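The Big Sofa Corner – Gallery

By Angus Imrie, 08/06/2020

If you've followed the front room project for a while, you know how long we went back and forth over the seating. Well, the big cream sectional is in, and I love it! Beathag Crichton picked the pillows, I did most of the arranging (and rearranging), and between us we've ended up with a corner that people sit down in and don't want to leave.

The colors first – cream leather with gray and teal pillows. I could look at that combination all day. 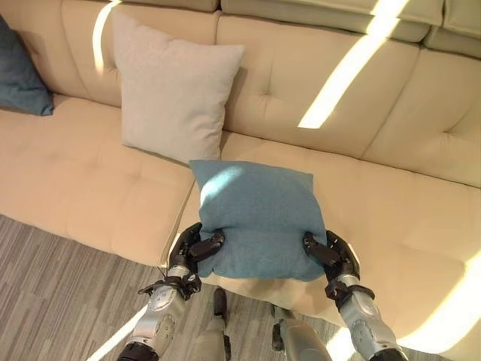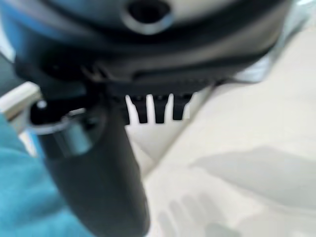

The first picture has the tufting I keep going on about, with those shallow square panels and little button points across the backs and the seats. There's a light gray pillow leaning in its spot, and the muted teal-blue one has caught a patch of sun on one corner. Isn't that a great color in the light?

Choosing the pillows

Beathag started with a stack of fabric samples from Danladi and taped them to the wall for a week. We looked at them at breakfast, in the afternoon and with the lamps on. A mustard one was my favorite for days, and then one cloudy morning it looked like soup, so out it went. The teals held up in every kind of light. The gray was her idea and I argued against it, wrongly as it happens. It's a touch cooler than the cream and it calms everything down.

How we set them out

Start at the corner and work outward. I like the pillows standing upright, tucked back into the crease where the seat meets the back, with plenty of bare leather between them so the stitching gets its turn. Give each one a good squeeze from both sides before you put it down – it plumps up the middle and the corners come back nicely. Beathag likes hers tipped a little to one side. Mine are straight. We take turns.

Looking after the leather

A dry, soft cloth once a week, going along the seams and around the buttons where the crumbs gather. Pillows off first, all of them, and shake them out of the window while you're at it. I keep the cloth in the drawer of the Paneo side table so there's no excuse.

Still to come

We have 2 more corners of the room to do before the end of August. The reading lamp from Trudex is next (Beathag has already moved the outlet on the plan twice), and after that the rug, which has to go with the teal or I'm sending it back. More pictures when it's down!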